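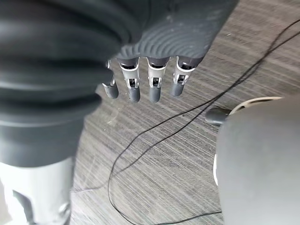
Part 3. Setting up the Rarketti tire pressure kit

OK, so you've got the box open and the four valve sensors and the little dash display are sitting in front of you. I've done this on three of my own cars now and on more of my friends' cars than I'd like, and the printed sheet that comes with the Rarketti is tiny and was clearly written for somebody who already knows how it works. So I wrote my own. If you haven't read Part 2 (picking the right sensor for rubber or metal valve stems), go back and do that first, I'll wait.

Before you start

Park on level ground and let the car sit overnight if you can. Tires that have just been driven on read high, and you'll end up setting your alarms against a number that isn't your real cold pressure. Mine reads several pounds higher after the drive home from work, and the first time I did this I chased that for a whole weekend.

Look up your cold pressure on the sticker inside the driver's door. Don't use the number molded into the tire sidewall! That one is the most the tire is allowed to hold and has nothing to do with what your car wants.

You'll need:
the kit
a decent hand gauge
the small wrench from the bag
a rag
a pencil

Caution: the sensors have a coin battery inside each cap. Keep them away from kids and pets while you have them spread out.

Powering up the display

1. Plug the display into the 12 volt socket and turn the key to accessory. You should get a long beep and four sets of dashes.

2. If you get nothing, try the socket with a phone charger. On a lot of older cars the socket is dead until the key is all the way on, and on my wagon the fuse had been blown since before I bought it.

3. Hold the left button until the units start to blink. Tap the right button to switch between psi, bar and kPa. Hold left again to save.

Note: the display goes back to bar if you let the menu time out before saving. It did this to me twice and I thought the thing was broken.

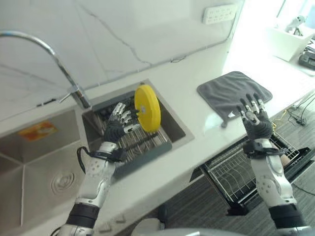
Page last changed: 2018-07-11

Pairing the sensors

4. Hold both buttons together until the front left corner blinks. You're now in pairing mode and you have 100 seconds per wheel, so have the sensor in your hand before you press anything.

5. Take the old valve cap off the front left wheel, put the lock nut on the stem, and screw the sensor down on top of it by hand. You'll hear a short hiss and then it stops. If it keeps hissing, it's on crooked. Back it off and start again.

6. Wait for the beep. The dashes turn into a number. Compare it with your hand gauge reading (you did write that down with the pencil, right?). Mine are always within a pound or so of each other and I leave it at that.

7. Snug the lock nut up against the sensor with the small wrench. Snug, and then stop. I've seen a stem twisted clean off by somebody who kept going, and then you're buying a new valve and paying a shop to break the bead.

8. Do the front right, the rear right and the rear left, in that order. The display moves on by itself after each beep, going clockwise, and you can't change that.

Note: if you run out of time on one wheel, the display skips it and carries on. Finish the others, then hold both buttons and tap right until you land on the one you missed.

Setting the alarms

9. Press the left button twice. HI comes up. Set it using the right button. For a normal car I go a quarter over the door sticker number.

10. Press left again for LO. I go a little under the sticker, enough that a cold morning in winter won't set it off.

11. Press left again for temperature. It ships at 70 Celsius and I've never had a reason to touch it. Towing in the mountains might be different, I don't tow.

Caution: the LO alarm won't catch a tire that was already low when you set everything up. Check all four with the hand gauge and air them up first.

Error codes I've run into

E 242 means a low battery in one of the sensors. The corner that's blinking is the one you want. Unscrew the cap, swap the coin cell, and it should come back without pairing again.

E 526 is lost signal. On a small car I've only had it next to big electrical stuff, and it cleared up a block later. On anything long, like Rasmus Mägi's van, the rear sensors drop out all the time unless you add the Zultow repeater. He stuck his behind the trim over the rear wheel and hasn't complained since May.

Rotating your tires later

The sensors stay with the wheels, so after a rotation the display will show you the wrong corners. You can pair all over again from step 4, or you can just swap the sensors around to where they came from. I scratch FL, FR, RL and RR into the caps so I don't have to think about it.

Part 4 covers the spare, and the Jokdale adapter for people with angled stems.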